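Gripper upkeep at the Kolldale room

August 24, 2020

I look after the hand-held grippers at Kolldale, and people keep asking what that involves - mostly fingertips! We have 13 of the Pyo units going at the moment, and since May they've been folding shirts nearly every day. Click through for the ones I liked.

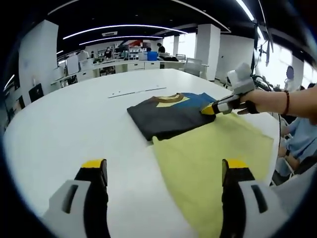 Tip changes are my Monday job. I pull the old pair, wipe the pad with a dry cloth (no solvent, it eats the glue), press the new ones on and leave them alone for 8 minutes. Yellow is what I like best for tips, and you can see why with one down on that pale cloth and another over on the blue part of the gray shirt - you can find them at a glance. After that I open and close the fingers 256 times on the Fleltness counter and check that they still meet square. Unit 1169 never does on the first try. Spare pads come from Colham, and I'm down to my last bag.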